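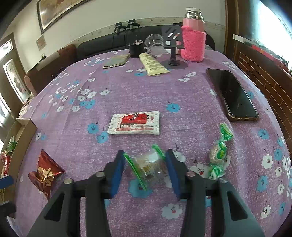

Tunell Park is a football ground in Ukham, used mainly by Ukham Town. It holds 3,000 spectators, of whom 551 can be seated, and has been the club's home since its move from the Broltis Road recreation field. The ground takes its name from the Tunell brickworks, which occupied the site until its kilns were shut down and the land passed to the town.

History

Ukham Town played its early seasons on an open field off Broltis Road, where the field was roped off on match days and players changed in a nearby schoolhouse. Promotion to a higher division brought new rules on fencing, dressing rooms and covered standing, and the club began looking for land it could enclose. The brickworks site was leased to it on a 60-year term.

The clay pit at the north end had to be filled before the field could be laid. The fill settled unevenly, and for several seasons the north penalty area sat lower than the rest of the playing surface and flooded after heavy rain. The surface was taken up and relaid with new drains during one summer break, and the first home games of the following season were moved to other grounds.

Floodlights were added later, on four corner pylons. The southwest pylon stands farther back than the other three to avoid a water main that crosses that corner of the property.

Structure and facilities

The ground has four sides. The Main Stand, on the west side, contains all of the seats along with the dressing rooms, the club office and a small press area. Its roof is supported by a row of pillars along the front, which block part of the view from the rear seats.
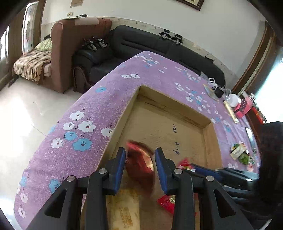
The east side is a covered standing terrace known as the Parisi Side, after the family bakery that stood behind it. The two ends are uncovered. Visiting supporters are normally given the north end, which has its own turnstiles and refreshment counter. The south end is a shallow bank of concrete steps backing onto a row of gardens - a tall net behind the goal keeps most stray shots out of them.

The playing surface is natural grass and measures 106 meters in length. A practice area with artificial turf lies beyond the parking lot and is shared with the club's youth teams.

Redevelopment proposals

The club has twice sought permission to replace the Main Stand. The first application was withdrawn after objections over parking on Broltis Road. The second, for a larger stand without pillars, was approved with conditions on traffic and floodlight hours, but the permission lapsed before work began. A smaller plan to put a roof over the south end remains under discussion with the town.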